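4.2 What people did with the feeds

I had expected the hard part of this study to be getting hold of subscribers, and I was wrong about that. Kidari, the small feed reader we worked with, put a notice in its sidebar in May and 92 people signed up within a fortnight. I kept 48 of them, mostly by throwing out anyone who followed fewer than five feeds (you can't learn much about sorting habits from somebody with three blogs and a weather page).
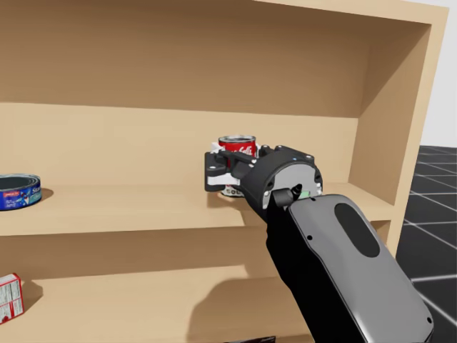

Between them they followed 1,203 feeds, and a surprising share of those were dead. I don't mean broken, either. The address still answered, the file was still tidy, it just hadn't had a new entry in years. Roltbridge, which hosts a lot of hobby sites, keeps old feed files up after a blog has closed, so the reader goes on checking them quite happily every hour and the subscriber never hears a thing.

I asked everyone to go through their list and mark the feeds they would miss. Most of them found this oddly hard! They remembered the writer but not the name of the site, or they had filed it in a folder called "misc" and never opened that folder again.

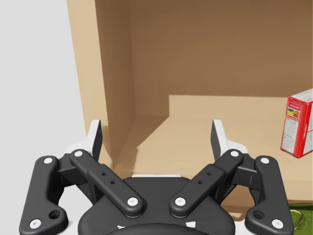
So why keep a feed that never updates? Mostly because removing it takes a decision and leaving it costs nothing, and several people also told me they were hoping the writer would come back.

Folders were the other thing I got wrong. I'd assumed the heavy readers would have the neatest lists, with everything filed by subject, but 40 of the group used one long list sorted by newest first and simply scrolled until they got bored. The Prantl plug-in, which groups entries by topic for you, was switched on by a handful and switched off again by most of them. 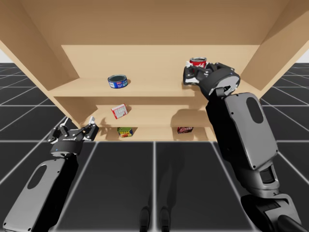 One reader, writing in the comments box at the end of the survey, said that topic groups made the whole thing feel like email, and she had enough of that at work already. I've thought about that remark a good deal while writing this up.
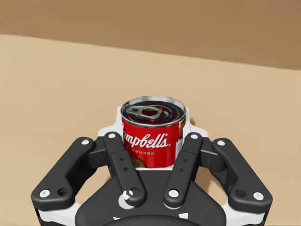 4.3 Full text or summary only

Kimard's export tool let me split the feeds by how much of each entry they carried.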